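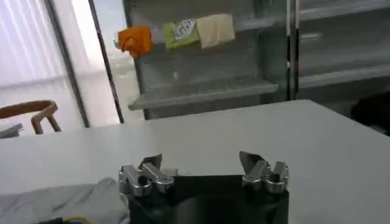 Aoife Ní Chonaill asks if the bus to Brendholm will still stop at Cendlow after the change of timetable, and I try to answer below.

Search this list Enter words
Home Archive Threads Subscribe

Date: 13 Apr 2018
Subject: Re: Line 153 and the Cendlow stop

> The new paper timetable shows only Wiltoment and Doherty before
> Brendholm. My mother uses Cendlow 2 times a week. Is the stop
> removed, or did they forget to print it?

Dear Aoife, dear all,

I telephoned the bus office this morning. The stop stays, but on line 153 you must now ring the bell, also in the evening. From the other side please wave to the driver. The small stops are no longer printed, which I find a pity.

The last bus from Brendholm leaves 3 minutes earlier than in November. Please tell your mother this, it is easy to miss.

If somebody has the old timetable in good condition, I would be glad to have a copy.

With kind regards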